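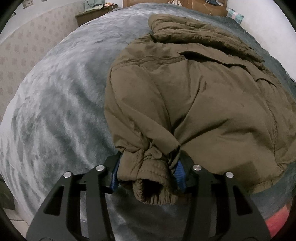
Fossil Collection Room Inspection: Trilport Store
Form 2, amber and small invertebrates
Period covered: December

Scope: all cabinets in the amber room, the preparation bench and the loan shelf. Mark each line OK, ACTION or N/A. Write comments in full so the next inspector can follow them.

1. Room climate

Temperature log complete for the month: OK
Humidity log complete for the month: ACTION
Comment: Two readings missing. The logger was being recalibrated and no hand readings were taken. Use the spare logger next time.
Blinds down, window film intact: OK
UV filters on ceiling lights: OK

2. Cabinets

Doors close and lock: ACTION
Comment: Cabinet C sticks at the bottom left. It can be opened by lifting the handle, but the jolt moves the drawers. Keep the Skidell millipede pieces out of it until the hinge is reset.
Drawers run freely: OK
Foam liners clean, no crumbling: ACTION
Comment: The liner in drawer 129 is yellow and sheds at the corners. Replace with inert foam. Pieces moved to the drawer below and the location cards updated.
Drawer labels match the register: OK

3. Specimens

Sample checked for new cracks or surface crazing: OK
Comment: Piece 1749 (harvestman, partial) has a crack near one leg. It matches the crack in the register photo and has not grown. Check again next quarter.
Resin-embedded pieces clear, no clouding: OK
Untreated pieces bagged separately: OK
Slides stored flat: ACTION
Comment: One tray from the Bodnár collection was on its side. No slides broken. The mounting medium on the older slides is still soft, so the tray must stay level. A label to that effect is now on the lid.

4. Preparation bench

Dust extraction running when the polishing wheel is on: OK
Eye protection at the bench: OK
Solvents in the metal cupboard, caps tight: ACTION
Comment: One bottle with no date of opening. Dated and returned.
Epoxy within its use-by date: OK
Gloves in stock: OK
Comment: Small size only. Order medium and large.
Eyewash bottle sealed and in date: OK

5. Loans

Outgoing loans signed for: OK
Returned loans checked against condition notes: ACTION
Comment: The Edard box of pseudoscorpions came back with its packing list but no condition sheet. Sheet requested. Do not put the box back in the main sequence until it arrives.
Quarantine period observed for incoming boxes: OK

6. Pests and fire

Sticky traps changed: OK
Comment: One booklouse in the trap by the door. Entered in the pest log.
Extinguisher tag current: OK
Exit route clear: OK

Open items carried to next inspection: hinge on cabinet C, liner in drawer 129, Edard condition sheet, glove order.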